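Subject: Re: [Urkex-makers] Stutine, the folding arm, where I've got to

Hello all,

Thanks for the kind notes after my last post, and sorry I've been so slow to answer them (January got away from me, as it always does). Stutine is still mostly a pile of brackets in the shared workshop, but the teaching side has moved along nicely at home. I've been working with the hand-held grippers on the bed, one garment at a time, and I'm up to 373 recorded folds. Knits are my favourite so far! I always start with the cardigan flat on its back, buttons done up and both sleeves straight out.

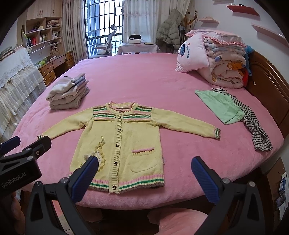 An earlier message in this thread said:

> I'd get the arm moving before recording anything more. When we did
> the Toprak build we had 2 months of lovely demonstrations, and then
> the wrist couldn't reach half the positions. Also, are you folding
> the sleeves first or the body first? Mixing them muddled ours badly.

That's fair advice, and I've taken the first half of it to heart, so the wrist goes on the bench next. As for the order, it's sleeves first, every time. One sleeve comes across the front while the other stays out, and the pads take hold of the knit low on the body. A soft knit bunches up between the fingers at that point, and I've decided to leave those takes in, as I'd like the arm to meet a few wrinkles early on.
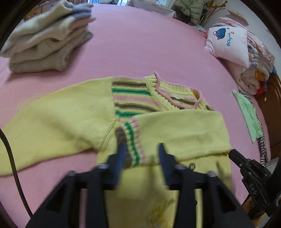
STILL TO DO

- Wrist bracket, version 5, with a longer slot for the bolts
- Swap the Brindedo driver board for the spare in my drawer
- Sort the recordings by garment, sleeves and all

I'll be at the workshop from 8 in the evening if anyone fancies holding a bracket while I swear at it. Tea provided, colourful language too.

Cheers from the spare-parts end of the bench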